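About Lurkileck

Lurkileck is a small cookery school and supper kitchen. We teach people to make the food they would like to eat at home on an ordinary evening, and we cook a set supper for anyone who would prefer to sit down and be fed.

How we started

Elsie Brunton and Kátia Conceição met while working the same section in a hotel kitchen. Elsie had come up through school catering and Kátia had trained as a baker. They began by teaching bread in Elsie's kitchen, with two pupils at a time because that was all the oven could manage. When the old chandler's shop on Hollis Street came up for rent, they took it, and the school has been there ever since.

What we teach

Our classes last a morning or an evening. Bread, pastry and soups run all year. Braising and slow cooking start in the autumn, and preserving follows whatever the growers send us. We keep the groups small enough for everyone to have their own board and their own hob. You eat what you make, or take it home — bring a tub with a lid that fits.

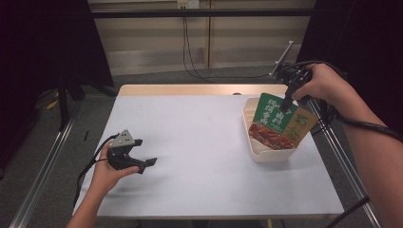
The supper kitchen

Supper is served at one sitting, at 7 in the evening. There are three courses and no choice, although we always cook a vegetarian version of each. Please tell us about allergies when you book, as we can't change dishes on the night. In December we close the supper kitchen and use the room for pudding and mincemeat classes.

Where our food comes from

Vegetables come from Zornness, a market garden up the valley, and our flour is milled by Urkix. Fish depends on the weather. Spices and dried goods we buy from several shops in town, and we will gladly give you the list.

The recipe library

We have 400 cookery books upstairs, mostly second-hand and some badly splashed. Pupils past and present may borrow two at a time. Write your name in the ledger by the door.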